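About Brevorum

Brevorum helps schools and small workshops plan what to buy before they buy it. We started in a spare room at Indon, and we still get excited every time a new bench arrives! Most of our work is budgeting for robot arms: the arms themselves, of course, but also mounts, cabling, spares and the floor space (which people nearly always forget to cost).

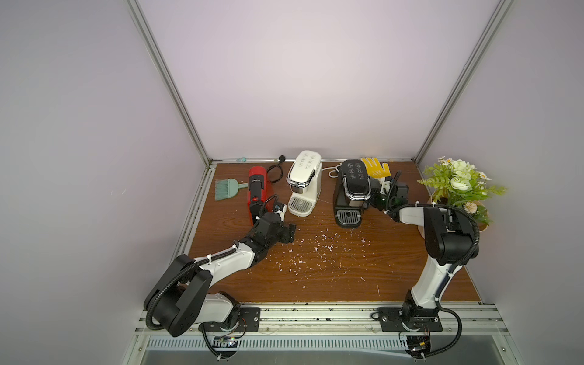 Photo: Brevorum / Ondard workshop

Two arms on one table need two mounting plates and plenty of hose, and we love working through a list like that line by line. Everyday items go on it too, coffee machines and hand brooms included. Our planning sheet now has 58 lines, and you're welcome to a copy.

A first planning visit costs £460, or £550 with a written three-year budget. Visits to our MacPherson site are free and last 30 minutes. Bookings for July open in spring.

Page updated 2019-09-21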